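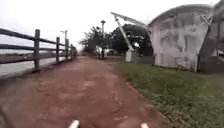 Section 4. Front camera and path following

I've run our Stutitero outdoors long enough to have done this section wrong in most of the available ways, so what follows is the order I use now. It covers cleaning and leveling the front camera, setting the body mask, teaching a route and looking after the lot afterward. Charging is in Section 2 and the remote is in Section 3. Please have both of those working first!

You'll need:
- the remote, fully charged
- the soft cloth and the blower from the Sustico kit
- the hex key that lives in the lid of the kit (put it back, I beg you)
- a small spirit level
- a laptop on the same network as the robot

Caution: Engage the motion lock before you touch the camera or reach over the front of the body. The stop button on the remote is for stopping a moving robot and it doesn't replace the lock.

4.1 Clean and level the camera

1. Park on firm, flat ground. Engage the motion lock and wait for the long beep.
2. Blow loose grit off the lens cover. Then wipe from the center outward with the dry cloth. If you wipe first you'll drag the grit around, and the cover scratches more easily than you'd think.
3. Loosen the two bracket screws by half a turn. Only half - any more and the bracket drops and you start over.
4. Set the level across the top of the bracket and bring the bubble to the middle.
5. Tighten the screws a little at a time, left, right, left, right. Check the bubble again, as the last bit of tightening likes to pull it to one side.
6. Open Live View on the laptop. The two white tips of the robot's body should poke up at the very bottom, one on each side of center, with ground showing between them.

Note: If you can't see the tips at all, the camera is pitched too high. If they take up a big chunk of the view, it's too low. I go for just the tips and nothing more, the way it looks in the dirt path view at the top of this section.

4.2 Set the body mask

The mask tells the path software which bits of the picture are the robot itself. Skip it and Stutitero may decide it has an obstacle permanently parked under its own chin (mine did, and sat there beeping at me for a whole lunch break).

1. In Live View, go to Setup, then Body Mask, then New.
2. Paint over the left tip, then the right one. Go slightly past the edges, since they're close to the lens and look soft.
3. Check both bottom corners. Depending on how the bracket sits, a thin pale edge of the body can show up there too, and it needs painting over like the tips.
4. Leave the ground between the tips unpainted. The software uses that part.
5. Save the mask with the month in the name. I also keep the old one until the new one has been through a full route.

Caution: Don't paint a big box across the whole bottom of the view to save time. The robot will accept it quite happily and then won't notice anything small right in front of it.

4.3 Pick your first route

Start with something straight that has a clear line on both sides. My favorite practice stretch is the dirt path along the river, with the wooden fence on the left and grass on the right below that big weathered concrete building. The fence, the path and the bottom of the building all run to the same far point, and the software loves it. It's also a decent test of how the robot copes with mottled ground, ruts and little cracks.

What I'd avoid for a first route: open ground where one side just sort of fades away, anything steep, and anywhere with a drop that isn't fenced.

4.4 Teach the route

1. Walk the route yourself first and look for branches, holes and loose stones.
2. Place the robot in the middle of the path, facing the way you want to go. Release the motion lock.
3. Select Teach, then Start. Wait for the green ring before you push the stick.
4. Drive at walking pace with the remote, keeping close enough to reach the robot. Steer gently. Every wobble you make gets taught too, and it will be played back to you with total loyalty.
5. Pick the left or right edge as the guide edge when the screen asks. On the river path I choose the right one, where the grass begins. It's soft and uneven, but the Edge Smoothing setting deals with that. Leave Edge Smoothing on.
6. Stop well before the end of the clear stretch. On ours that means before the trees, where there may be a car parked in the shade.
7. Select Teach, then End. Wait for the file to save before you do anything else.
8. Open the route report. I want an edge score of 93 or better before I'll let it drive by itself. Lower than that and I teach it again.

Note: Keep the first route under 200 meters. Long routes save fine, but if you have to redo one you'll be glad it was short.

4.5 Play it back

1. Carry or drive the robot back to the start and line it up facing the same way.
2. Select Run, then Supervised. Keep the remote in your hand with your thumb by the stop button.
3. Walk behind and to one side. If you stand in front it will treat you as an obstacle, quite rightly.
4. Let it finish two clean supervised runs in a row before you change any settings.

If it drifts toward the guide edge, raise Edge Distance by one notch and run again. If it drifts away, check that the bracket is still level before you touch the software. I've lost entire afternoons by doing those in the wrong order.

4.6 Paved and patterned ground

Tiles need a different profile. The Dirt profile looks for a change in texture at the side of the path, and a patterned floor is full of changes in texture, so the robot can latch on to a row of tiles and follow that.

1. Select Profile, then Paved.
2. Turn Pattern Reject on.
3. Choose a curb as the guide edge if there is one, even a low one.
4. Lower the top speed by a notch if the surface looks damp.
5. Check Live View for blur in the corners before you set off, and clean the lens cover again if you find any.
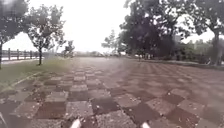 HASTORA, May 2023

I wrote up these plaza notes after switching our unit over from the dirt profile, and I've left them pretty much as they were.

The red-brown and gray checkerboard is a proper test for Pattern Reject. Close to the robot the squares are big and even, but farther off they squash into diagonal bands that head away to the right. With Pattern Reject off, those bands are exactly what you don't want it to follow. The pale curb beside the grass on the left is the edge to pick. It runs at an angle toward the center of the view, so when you set the guide edge, mark it on the near part, where it's clearest, and let the software extend it.

Pale flecks and fallen leaves on the tiles are fine as long as Small Debris is set to Ignore Flat. Please don't set it to Ignore All. I know it's tempting when the robot stops for every leaf, but that setting also hides things you'd really like it to stop for.

The leaves of the tree at the far left look soft and washed out in this view, from droplets or smudges. It doesn't reach the curb, so the guide edge is still usable, but for me it's a cue to do this:

1. Stop the robot and engage the motion lock.
2. Dab the lens cover with a dry cloth. Dab first, wipe second.
3. Look at the same corner in Live View.
4. If it's still soft, take the cover off (four clips, bottom pair first) and check the inside for mist or marks.
5. If the inside is misted, take the robot indoors, leave the cover off and let everything dry out. No hair dryers!
6. Check the cover seal all the way around and press it back into its groove before you clip the cover on.

Caution: Never use glass cleaner on the cover. It takes the coating off and then every drop of water sticks.

4.7 Looking after it

Before each outing: wipe the cover, check the bracket screws with your fingers, look at the tips in Live View and compare them with your saved mask.

Once a month: check the bracket with the level, back up your routes, delete the test ones. I name mine with the place and the surface.

Every January: replace the cover seal. I order ours from Van Dijk, who stock the Sustico parts, and I always get a spare because the seals are small and vanish into gravel.

Ours had logged over 3,137 route runs on its original bracket when the left screw hole finally got sloppy. A new bracket took me ten minutes to fit. After fitting one you need to redo 4.1 and 4.2 completely, even if the view looks the same as before. Routes you've already taught can stay, but run each of them once in Supervised before going back to normal use.

4.8 Error messages you'll meet in this section

E-MASK: no body mask is loaded. Load one or go back to 4.2.

E-EDGE LOST: the guide edge has gone out of view. Stop, drive back to the last good stretch by remote, and resume. If it happens twice at the same spot, teach that part again using the other edge.

E-TILT: the camera isn't level, or the robot is standing on a slope. Move to flat ground and see if it clears before you reach for the hex key.

E-VIEW SOFT: the view is blurred somewhere. Clean the cover as in 4.6.

The messages for battery and network faults are in Section 6.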